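Wovonmont Community Pharmacy Service
Frequently Asked Questions: Returning Unwanted Medicines
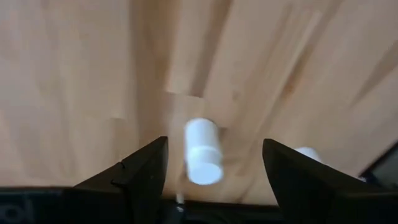 The Service accepts unwanted and expired household medicines at its Purba and Sornthorpe counters during normal dispensing hours. No appointment is required.

Which items are accepted?
Tablets, capsules, creams, liquids, inhalers and eye drops, whether prescribed or bought over the counter. Vitamins and herbal products may also be returned.

Are sharps accepted?
Needles and lancets are taken at Sornthorpe only, and must be in a rigid sharps container with the lid locked.

Should labels be removed?
Customers may black out their name and address. Please leave the name of the medicine legible — staff need it to sort controlled items.

Is there a charge?
No. Households may return up to 70 items per visit. Organisations with larger quantities should first write to the Returns Coordinator, Bogdan Makowska, at Suite 302, Skurnia Centre.

Can returned medicines be reissued?
No. All returned stock is destroyed, including unopened packs. Refunds are not available.

Last revised December 8, 2023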